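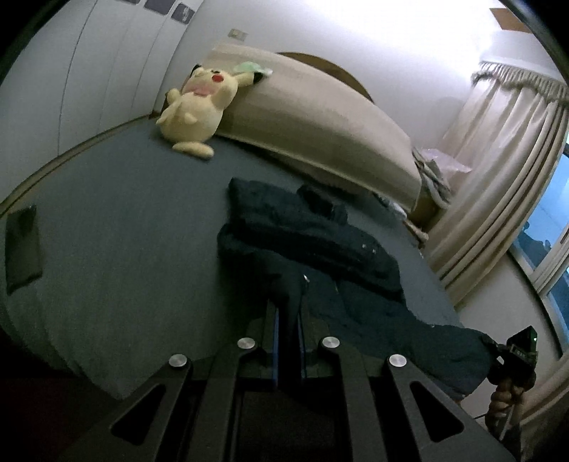 Filed under: Bedrooms & Linen / Your questions answered

Making the bed, clearing the bed and everything that lands on it

We get a good many letters and messages at the Balasstead shop about bedding, and it's lovely to get them, but the same handful of questions do come round again and again. I've gathered them up and answered each as fully as I can, so put the kettle on.

Where do I start when the bed has become the place for everything?

With the clothes, every time. A dark jacket or a pair of trousers spread across the middle takes up more room than all the rest put together, and once it's folded or on a hanger you can see what you are dealing with. Next, take away anything small and hard — phones, glasses, keys — and put it on a shelf before you so much as touch a corner of the sheet. We have had more than one customer shake out a sheet and send a phone flying across the floorboards.

My dark sheets show every bit of fluff. Am I washing them wrongly?

Probably not! Slate, charcoal and navy show pale specks that you would never notice on cream. Wash dark bedding inside out where you can, keep it well away from towels, and use a 30 degree wash for everyday freshening. A damp rubber glove stroked along the fabric in one direction picks up what is left, and it works just as nicely on dark clothes.

Can soft toys stay on the bed?

Of course they can. A plush Pikachu is as welcome at the head of a bed as any cushion, and plenty of grown-ups write to us about theirs. Do read the label before washing. If the toy is happy in the machine, pop it in an old pillowcase with the top tied, choose a cool, gentle cycle and let it dry in the open air. It can take up to 50 hours for a thickly stuffed one to dry right through, so start well before it's wanted at bedtime.

Which way should a long pillow go?

Straight across the head of the bed looks tidiest, with the ends level. At night, though, you may well prefer it on a slant, or down one side to hug, and there's no harm in that. Our Komivia long pillow cover (item 811) has its opening at one end only, so turn that end towards the wall if you don't like to see it.

I fold my clean linen on the bed and then it stays there. Any advice?

Oh, we all do this. What has helped in our house is folding in sets, with the sheet and the pillowcases tucked inside one another, and carrying each set off as soon as it is done. If you store spare bedding in clear plastic bags, leave the top a little open and make sure everything is bone dry first. Keep the bags well out of reach of small children, please.

Do fringed curtains need special care?

A little. For cream curtains with a gathered valance, a soft brush along the gathers every few weeks stops the dust settling in. Comb the fringe out with your fingers and never pull at a knot. The Vultard fringe we sell by the metre should be washed by hand, on its own, and hung up to dry.

How do I look after a light wooden headboard?

A barely damp cloth and then a dry one, following the grain. Move the pillows away first and give the back a wipe too.

Can I still get the Kalinowski fitted sheet?

Yes, in the same sizes as before, although the order number has changed to 1585. The next delivery is due in August.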